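제목: Re: [로봇작업] 캔 집기 기록 규칙, 어디까지 적어야 하나요

안녕하세요, Gekia 쪽에서 팔 두 대 돌리는 사람입니다 ㅎㅎ 답이 좀 늦었네요.

> Rendo 규칙 초안 4항을 보면 한 회가 끝날 때마다
> 물건 위치를 처음으로 되돌리라고 되어 있는데,
> 컵까지 전부 되돌려야 하나요? 그리고 쉬는 팔은
> 어디에 세워 두는 게 맞을까요?

저희는 팔이 건드린 것만 되돌려요. 안 건드린 컵까지 매번 손으로 만지면 오히려 조금씩 밀리더라고요. 대신 34회마다 한 번씩 전체 배치를 기준 사진이랑 맞춰 봅니다. 이 숫자에 대단한 근거가 있는 건 아니고, 지난 4월에 돌린 224회를 다시 훑어보다가 그쯤이 편해서 정했어요.
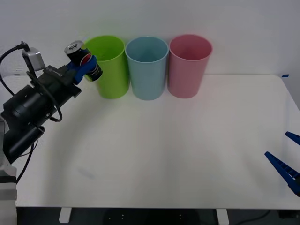
쉬는 팔은 작업하는 팔의 동선 바깥, 그러니까 상판 가장자리 쪽에 두시면 됩니다. 완전히 접어 두라는 분도 계신데 저는 반대예요! 양팔 작업으로 넘어갈 때마다 펴는 시간이 은근히 아깝거든요. 속도 상한은 65퍼센트로 묶어 두고, 캔을 든 상태에서는 컵 위로 지나가지 않게 경로를 잡습니다. 음료 캔은 꼭 빈 걸로 쓰시고요 (Vurkitcombe 문서에는 이 얘기가 빠져 있어서 수정 요청 넣어 놨어요).

아, 그리고 케이블! 초안에는 "정리할 것"이라고만 되어 있는데 너무 두루뭉술해요. 손목이 끝까지 돌아갈 만큼 여유를 남기고, 그 상태로 한 바퀴 돌려 본 다음 시작한다고 적는 게 낫지 않을까요? 너무 바짝 묶었다가 커넥터가 빠진 적이 있어서 드리는 말씀입니다.

실패한 회차는 지우지 말고 이유 한 줄만 달아서 남겨 주세요. Seneviratne 양식의 비고란이면 충분해요. 4항 문구는 제가 고쳐서 저녁에 올릴 테니 보시고 의견 주세요~

Gekia 작업실에서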